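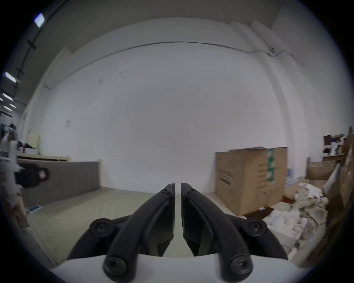 Antonina Hnatiuk said she had read the Perkard report twice and still could not find the page where it shows a foreign government had anything to do with it.

The report, published on Mar 13, 2025, claims that 300 fake accounts on the messaging service Jutel tried to sway opinion before the Tindall mayoral election last August. Perkard, a security company that sells monitoring services to councils, calls the operation Menus and describes it as "state-aligned". It does not name the state.

That has not stopped the council from acting. Tindall's leadership put out a statement within hours, calling the findings "a wake-up call for local democracy" and saying it would look at a monitoring contract before the next round of voting. The statement does not say who would supply the monitoring, or whether other companies would be invited to bid.

The main text of the report runs to 50 pages, many of them given over to background on influence campaigns in other places. The section on Tindall itself takes up 11 pages. It says the accounts were opened over a short period, used similar profile wording and posted mostly about parking charges, a closed swimming pool and whether postal ballots could be trusted. Some of the posts were plainly false. One claimed that postal votes handed in after lunchtime would be set aside, and the council's election office had to put out a correction.

So something happened. What is less clear is who did it and whether it made any difference.

Perkard bases its claim of state backing on three points. The accounts were most active during what it calls "office hours in a different time zone". Several used phrases that read like translated text. And the network "shares features" with earlier campaigns the company says it has tracked. Those earlier campaigns are described in reports open only to paying customers. We asked to see them and were told they could not be shared with the press.

The time zone in question is not given either. A company spokesperson said by email that publishing it "would help the actors adjust their behaviour". Asked whether the same posting pattern could come from people in Tindall who work nights, the spokesperson said Perkard had "considered a range of explanations" and stood by its wording.

Hnatiuk said the claim about translated phrases was the weakest of the three. Plenty of people in Tindall write in a second language, she said, and she would not like to see their complaints about a swimming pool filed under foreign interference.

Jutel has been more careful than either the company or the council. It confirmed that it removed accounts linked to the Tindall election for breaking its rules on false identities. It would not confirm the figure of 300, and it said its own review had "not reached a conclusion on who was responsible". Its decision to remove them was made on the basis of how the accounts behaved, it said, and did not depend on where they were run from.

The report makes little of that difference. Fake accounts run by a marketing outfit, a bored local or a rival campaign would all break the same rules. To get from there to a foreign government takes evidence of a different kind, such as payment records, shared servers or a named company. Perkard says it holds "technical indicators" of this sort. The appendix where readers might expect to find them lists seven, and five are blacked out. The two that remain are web addresses registered through a cheap hosting firm that anyone can use.

There is also the question of reach. The summary says posts from the network were "potentially visible to the majority of Tindall voters". That phrase appears to mean that the groups where the posts were made had a lot of members between them. The report does not say how many people opened the posts, and it makes no allowance for people who belong to more than one group. In the table at the back, most of the posts have no replies at all.

Saranya Chowdary was less willing to wave it away. She said the false message about postal votes had been repeated to her on the doorstep during the campaign, by people who did not use Jutel and had no idea where it came from. Counting replies would miss that, she said. She did not know whether a government was behind it and was not sure it mattered much to the people who nearly threw their ballot papers away.

It is a fair point, and one the report could have made and did not. There are no interviews with voters in it and nothing from the election office, which dealt with the calls. Staff there say they were not contacted by Perkard before publication.

Chowdary also said she would rather see money spent on that office than on a contract to watch social media. The correction about postal votes went up on the council website the day after the false claim began to spread – and stayed there, several clicks from the front page. It was not posted on Jutel until after the weekend.

The council did not answer directly when asked why. It said it was "reviewing all communications processes in light of the report". It also declined to say whether it had paid for the research. Perkard says it carried out the work "independently and at its own expense", though the acknowledgements thank council officers for "access and support", and the final chapter recommends that authorities of Tindall's size buy a year-round monitoring service. Perkard offers one. The price is not listed on its website.

None of this shows that the company is wrong. Foreign campaigns aimed at elections are real, and there is no rule that says they must stick to national contests. But a town has now been told that an unnamed state interfered in its vote, on the strength of material that it cannot read, by a firm with a service to sell. The losing side has already noticed. A motion asking for the August result to be "looked at again" was circulating among its supporters by the evening, although the report says in a footnote that it found no sign of any ballot being altered and makes no judgement on the outcome.

Perkard said it would brief councillors in private. Hnatiuk has asked for the session to be opened to the public, or for the blacked-out indicators to be passed to an outside researcher who has no business with the company. She had not received a reply when we spoke to her.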